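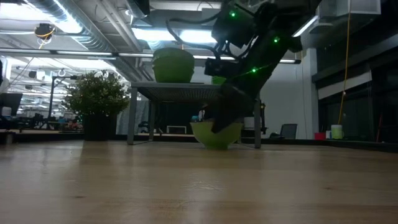

Section 5: Setting Up a Personalized Video Campaign

5.1 Purpose of this section

This section explains how to prepare, test and publish a personalized video in the Adlow campaign editor. A personalized video contains one or more fields, such as a first name or a hometown, that are filled in by the viewer and then shown inside the finished clip. It is written for station staff who hold an Editor or Publisher account. Staff with a Viewer account can open a campaign but cannot change it.

Instructions for ordinary clips without viewer fields are given in Section 4.

5.2 Before you begin

Make sure that the following are in place:

The master video file, exported with its final sound mix.
A written list of the fields to be used, approved by the department that commissioned the campaign.
A fallback version of the clip in which no field is filled in.
The privacy notice supplied by your legal department.

Note: The editor accepts master files of up to 2000 megabytes. Larger files are rejected at the end of the upload, and no partial copy is kept.

5.3 Creating the campaign

1. Sign in to Adlow and select Campaigns from the left-hand menu.

2. Select New, then Personalized Video. A blank campaign opens with the status Draft.

3. Enter a campaign title. The title is shown to viewers when the video is shared, so internal job names should not be used.

4. Select the channel that will carry the campaign. If your account is attached to a single channel, this step is completed for you.

5. Upload the master file. Do not close the browser window until the progress bar has been replaced by the word Stored.

6. Upload the fallback version in the same way. A campaign without a fallback version cannot be published.

5.4 Adding viewer fields

1. Open the Fields tab and move the playback marker to the point at which the text should first appear.

2. Select Add Field and choose Name, Place or Short Message.

3. Draw the text area on the preview. Leave enough room for long entries. The name Hanna Vasylenko is loaded as the default test entry and may be replaced with any other.

4. Set the end point of the field. Text that crosses a cut in the video will remain in the same position after the cut unless a second field is created.

5. Choose a typeface from the Halline set. Other typefaces may be missing characters used in the names of some viewers.

Caution: Viewer photographs may be added only on channels where the Photo option has been turned on by an administrator. Photographs of children must not be used in any test.

Note: A campaign may contain no more than 5 fields. If the approved list is longer, ask the commissioning department to shorten it before work continues.

5.5 Word filter and review

Every entry typed by a viewer passes through the Tkachuk word filter before the clip is built. The filter is on by default. It may be made stricter by an Editor, but only an administrator can relax it.

1. Open the Review tab and confirm that the filter status reads Active.

2. Add any words particular to the campaign, including the names of presenters and programs that should not appear in viewer messages.

3. Select Save List. Changes apply to new clips only. Clips already shared are not checked again.

5.6 Testing

1. Select Build Test. Two clips are produced, one with the test entries and one with the fallback version.

2. Play each clip in full with the sound on.

3. Send the test link to a colleague who has not worked on the campaign and ask for written approval. The test link expires after 2 days.

If the message "Error 1053: field outside safe area" is shown, return to the Fields tab and move the marked text area toward the center of the picture. Then build the test again.

5.7 Publishing

1. Set the start time and the end time. All times are entered in the local time of the channel.

2. Attach the privacy notice. The Publish button remains gray until this has been done.

3. Select Publish. The status changes from Draft to Scheduled, and then to Live at the start time.

Caution: The system is taken out of service for maintenance every Thursday from 2 a.m. to 5 a.m. A campaign must not be scheduled to start or end during this period.

To withdraw a live campaign, select Suspend. Viewers who follow an existing link will see the fallback version. Requests to delete clips already made should be sent to Orest Vakulenko, Publishing Support, with the campaign title and the link to each clip concerned.

For viewer numbers and sharing reports, see Section 6, Reading the Genetti Dashboard.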